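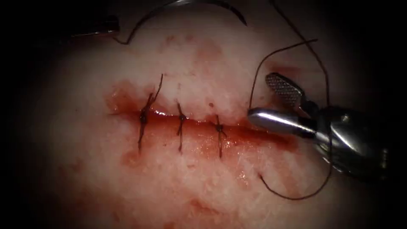

How to place a row of simple interrupted stitches on a practice pad

These notes are for students who can already hold a needle driver and want their rows to look more even. I wrote them first for our Friday evening group in Trosham, and Delia Lucero, who teaches the group, corrected my mistakes. They are for training tissue only. Please do not use them to treat a person or an animal.

What you need

A tissue pad with a straight cut, a needle driver, a second instrument for the other hand, a curved needle with dark thread, and scissors. Dark thread is much easier to see on pale tissue. Put a cloth under the pad if your table is slippery, and set the lamp so that the light falls on the middle of the cut.

Before the first stitch

Look at the whole cut and decide where the stitches will go. I work from left to right. A left-handed person may like the other direction, and both are fine. In our group we leave 6 mm from one stitch to the next on a long straight cut, but follow your own teacher if she wants it closer.

Wipe the edges gently. When there is blood in the cut, it is easy to mistake the shine for the edge of the tissue, and then the needle comes out too near. Press, lift, look again. Do not rub.

The bite

1. Hold the needle in the driver a little behind the middle of its curve, not at the tip.
2. Put the point straight down into the tissue, at a right angle to the surface.
3. Turn your wrist and let the needle follow its own curve. If you push it forward like a nail, it will bend or tear the pad.
4. Come out in the cut, take the needle again, and go through the other side at the same depth.
5. Check that both points are the same distance from the cut. This is the mistake I made most in my first month.

Pull the thread through slowly until a short tail is left on the far side. Keep the long part where you can see it — a loop that slides under your instrument can catch and pull on the stitch you made before.

The knot

Lay the long thread over the closed driver, wrap it 2 times, then open the jaws and take the short tail.
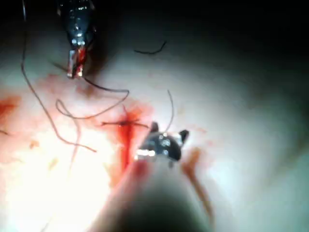

Pull the wraps down flat and stop when the edges touch. Many beginners go on pulling, and the tissue makes a small hill under the thread. The edges should meet and no more. Then make one wrap in the opposite direction, pull it flat, and make one more in the first direction.

Move the knot to one side of the cut before you trim. It is also good to keep all knots on the same side, but this comes with practice, and my own rows still wander a little. Cut both tails short, long enough that you can take them later with the instrument. Pick up the small pieces of thread when you finish the row.

Where to put the needle between stitches

Leave it in a place you can see, with the point away from your fingers. Oona Ojala taught me to say aloud "needle down" each time, and I still do it when I practice alone at home. Before you pack up, find the needle first and then clean the rest. 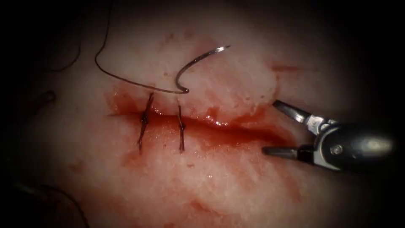
Should I start in the middle of the cut or at one end?

For a short straight cut, starting at one end is simple and works well. If the cut is long or one edge is longer than the other, put the first stitch in the middle and then divide each half again, so that you don't finish with extra tissue at the end.

Practice plan

Make one row of 7 stitches, take them all out, and make the same row again on a new cut. Go slowly in the first row and look only at the distance. In the second row, look at the knots. I kept a small notebook and by July I had written down over 400 stitches, many of them ugly. Write the date beside each row and one thing to change next time. Mine says "same depth" on almost every page.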